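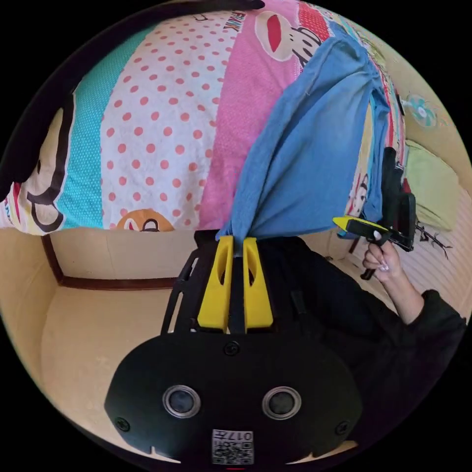

**Orientación laboral — Tema 4. La entrevista: qué mide y qué no mide**

Apuntes de clase. Complementan la lectura obligatoria, no la sustituyen. Quien faltó a la sesión anterior necesita antes los apuntes del tema 3 (ofertas de empleo y cómo leerlas), porque doy por sabida la diferencia entre requisito y deseo.

## 4.1 Punto de partida

Casi todo el material que circula sobre entrevistas de trabajo lo escriben personas que venden preparación para entrevistas. Conviene tenerlo presente al leerlo. Un texto que promete «las respuestas que todo seleccionador quiere oír» supone que los seleccionadores quieren oír lo mismo, y basta con haber pasado por dos procesos para sospechar que no.

En este tema vamos a tratar la entrevista como lo que es en la mayoría de las empresas pequeñas y medianas: una conversación de duración variable, llevada por alguien que tiene otro trabajo que hacer esa mañana y que a menudo no ha recibido formación para entrevistar. De ahí salen bastantes de sus defectos.

## 4.2 Entrevista libre y entrevista estructurada

**Entrevista libre.** El entrevistador pregunta lo que le parece, en el orden que le parece. Cada candidato recibe preguntas distintas. Al final queda una impresión general («me gustó», «no lo vi»).

**Entrevista estructurada.** Las preguntas se fijan antes, son las mismas para todos y se puntúan con una escala acordada. Es más aburrida para las dos partes. También permite comparar.

**Entrevista semiestructurada.** En teoría, un guion común con margen para repreguntar. En la práctica he visto llamar así a casi cualquier cosa, incluida una hoja con el título del puesto y nada más. Si en una oferta o en un manual aparece el término, preguntad qué hay exactamente en el guion.

En los procesos de selección suele defenderse la entrevista libre con el argumento de la experiencia: «yo a la gente la calo enseguida». Puede ser. El problema es que quien lo dice rara vez tiene modo de comprobarlo, ya que a los descartados no los vuelve a ver. Solo conoce a los que contrató, y de esos recuerda mejor los aciertos.

## 4.3 Un caso para discutir: Clirach

Clirach buscaba una persona para administración. Recibieron 51 candidaturas y entrevistaron a 4. Llevaron el proceso Ilaria Mancuso, responsable del departamento, y Ubaldo Marras, de personal. Nos han cedido sus notas sin los nombres de los candidatos.

Algunas anotaciones, copiadas tal cual:

> «Muy seguro. Mira a los ojos. Bien.»
>
> «Correcta, algo fría. ¿Encajaría con el equipo?»
>
> «Dice que maneja hojas de cálculo. No se comprobó.»
>
> «Vive lejos, se cansará.»

Preguntas que trabajamos en clase:

- ¿Cuál de estas notas se refiere a una tarea del puesto?
- ¿Qué habría que haber hecho para comprobar la tercera?
- «Encajar» con quién, y en qué.
- La cuarta es una predicción. ¿Sobre qué datos?

En el grupo de la mañana hubo acuerdo en que solo la tercera nota hablaba del trabajo, y que precisamente esa quedó sin verificar. Una prueba de veinte minutos con una tabla de facturas lo habría resuelto. Marras nos contestó por correo que «no hubo tiempo», lo cual no cuadra bien con el hecho de que hicieran dos rondas de conversación con la misma persona.

## 4.4 Las preguntas de siempre

**«Háblame de ti.»** Es una pregunta floja, pero aparece. Dos minutos: último puesto o formación, una tarea concreta que sabéis hacer, por qué esta vacante. La biografía desde el colegio no hace falta.

**«¿Cuál es tu mayor defecto?»** Lo que mide es si el candidato ha leído consejos sobre esta pregunta. La respuesta «soy demasiado perfeccionista» ya no engaña a casi nadie y sigue recomendándose en páginas de todo tipo. Mejor una limitación real, acotada y que no sea el núcleo del puesto: «hablar por teléfono en inglés me cuesta; por escrito me defiendo bien».

**«¿Dónde te ves dentro de unos años?»** Poca gente lo sabe, incluido quien pregunta. Se puede responder en términos de lo que se quiere aprender.

**«¿Por qué dejaste tu anterior empleo?»** Respuesta breve y cierta. Si fue un despido, se dice. Las versiones adornadas se complican a la segunda repregunta.

**Preguntas sobre embarazo, pareja, religión, salud.** No tienen relación con la capacidad para el puesto. En clase vimos formas de reconducirlas («¿hay algo del horario que le preocupe?»). No pretendo que reconducirlas salga gratis: a veces cuesta el puesto, y los manuales que lo presentan como una cuestión de habilidad verbal se callan esa parte. Sobre las vías de reclamación, tema 7.

## 4.5 Sobre el «lenguaje corporal»

Me lo preguntáis todos los cursos. Radomir Ionescu, que dio este módulo antes que yo, dedicaba una sesión entera a la postura, las manos y el apretón. Yo la he quitado.

No digo que dé igual. Llegar puntual, saludar y no mirar el teléfono es educación básica y se nota cuando falta. Otra cosa es sostener que cruzar los brazos revela desconfianza, o que tocarse la nariz indica mentira. Esas equivalencias se repiten sin fuente, o con una fuente que remite a otro libro de consejos. Además, un candidato pendiente de sus manos escucha peor la pregunta.

Si alguien quiere defender lo contrario en el trabajo final, adelante, pero con referencias que se puedan consultar.

## 4.6 Herramientas de preparación

En el aula de informática está instalado Elis, un simulador que plantea preguntas, graba las respuestas y devuelve una puntuación. Sirve para oírse hablar en voz alta, que a mucha gente le hace falta. La puntuación es otro asunto. El curso pasado Benedetta Ruggiero repitió palabra por palabra la misma respuesta 3 veces y obtuvo tres notas distintas. Usadlo para practicar y no apuntéis la nota en ninguna parte.

Kamolrat es un banco de preguntas: 717, según su portada. Muchas son la misma con otro verbo. El filtro por sector funciona bastante mal, pero el apartado de pruebas prácticas vale la pena.

De Ender, el servicio de «revisión de perfil», solo diré que pide los datos personales antes de mostrar el precio. Cada cual verá.

## 4.7 Lo que podéis preguntar vosotros

La entrevista también sirve para decidir si conviene aceptar. Preguntas útiles y poco frecuentes:

1. ¿Qué hace una persona en este puesto durante una semana normal?
2. ¿Es una plaza nueva o se marchó alguien? ¿Cuánto tiempo estuvo?
3. ¿Quién me asignará las tareas?
4. ¿Cuándo tendré respuesta, también si es negativa?

La segunda incomoda. Si la contestación es vaga, apuntadlo al salir. La cuarta casi siempre se contesta que sí y se incumple a menudo; aun así deja una fecha a la que agarrarse para llamar.

«Buen ambiente» y «somos una familia» no son respuestas a ninguna de estas preguntas.

## 4.8 Ejercicio

Por parejas. Elegid una oferta real publicada en septiembre y preparad:

- un guion de entrevista estructurada con cinco preguntas, cada una ligada a una tarea que figure en la oferta;
- una escala de puntuación para cada pregunta, con una frase que describa la respuesta baja, la media y la alta;
- una prueba práctica que quepa en media hora.

Después intercambiad guiones con otra pareja y puntuad por separado la misma entrevista. Si las puntuaciones difieren mucho, lo que falla suele ser la escala. Reescribidla y entregad las dos versiones, la primera también.

Lino Negri, que asiste como tutor de prácticas, recogerá los trabajos en papel al empezar la próxima sesión. Los enviados por correo se leen, pero se devuelven más tarde y sin comentarios al margen.

## Lectura para el tema 5

Capítulo sobre referencias y verificación del dossier de la asignatura. Traed pensada una objeción a la carta de recomendación como prueba de algo.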